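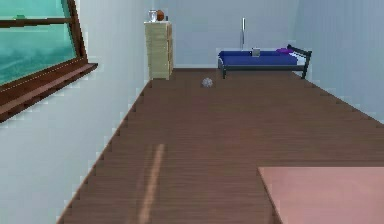
Attachment 1: agent view at reset, bedroom scene, low-res render

Ticket: Agent stops short of the ball and reports "target reached"
Project: Sidwood (home tidying, simulation)
Component: Benlow navigation layer
Priority: Medium, raised to High on Sunday
Opened by: Rajkumari Bisht
Assigned to: Keith Hartley
Status: Fixed, waiting on one follow-up

Rajkumari Bisht
Hi Keith, and sorry in advance for the length of this one, I've been poking at it for most of the day and I'd like to get it all down while I still remember it. The task is the simple one: go to the gray ball on the floor, stop next to it, report done. In the bedroom scene the agent sets off happily, gets a little way down the floor and then stops and announces that it has reached the target. The ball is still well ahead of it, down toward the gap between the chest of drawers and the bed. There's nothing on the floor in between that it could have bumped into.

I ran the whole overnight batch again to be sure I wasn't chasing a one-off. Out of 1,297 episodes, 330 ended this way. All of those were bedroom scenes with the sun turned on. Kitchens and hallways are fine (well, as fine as they ever are).

What I've tried so far:
Restarted the simulator and cleared the scene cache. Same.
Swapped the gray ball for a red one. Same, which surprised me.
Rolled Benlow back to the build before the December merge. The problem goes away!

Keith Hartley
Thank you for this, and please never apologize for a long ticket, the short ones are the ones that make me cry. The rollback is a wonderful clue. The merge you're talking about brought in the new floor mask from the Vishwakarma branch, and that mask decides what counts as walkable and what counts as a thing. Could you do me a favor and run a batch with the sunlight off, everything else left alone? I have a hunch about that pale streak across the planks.

Rajkumari Bisht
Ran 200 with the sun off and got no early stops at all. You and your hunches. I'm moving this up to High, though, as the same mask goes onto the real cart when we start trials, and I don't want a cart that thinks it has arrived every time the sun comes in.

Keith Hartley
Agreed on High, and please keep the cart on the old build until we close this.

So, I spent a good long while with the logs and a pot of tea, and I believe I have the story. The mask cuts the light streak out of the floor as if it were a separate object. That by itself would only make the agent steer around it. But the target matcher, when it loses the ball for a moment at this resolution (it's a small gray thing in front of a pale gray wall, so I do sympathize), picks the nearest object on the floor and carries on as if that were the target. The nearest "object" is the sunlight. It rolls up to it, stops at the proper distance and tells us it's done. It also explains your red ball, since the matcher works from shape and position and never looks at color.

Two changes are in the branch now. The mask compares depth before splitting anything off the floor, so a flat patch stays floor. And the matcher isn't allowed to swap targets quietly anymore. If it loses the ball it stops, looks again, and reports "target lost" if it still can't find it. Would you run it when you have a minute?

Rajkumari Bisht
Ran it with the sun on, bedrooms only, 1,166 episodes. No false "target reached" in any of them. I did get a few "target lost" reports, nearly all from starts at the far end of the floor, and I'm quite content with those. I'd much prefer that it admit it can't see the ball.

One small thing for later: the pink surface in the lower right corner of the attached view gets labeled "rug" in some episodes and "table" in others. It hasn't caused a stop yet, but a cart should really know which of those it can drive over. Shall I open a separate ticket?

Keith Hartley
Yes please, a separate one, and put Vusix on it for the label set. I'll leave this one open until the cart has had the new build and a sunny afternoon to try it in.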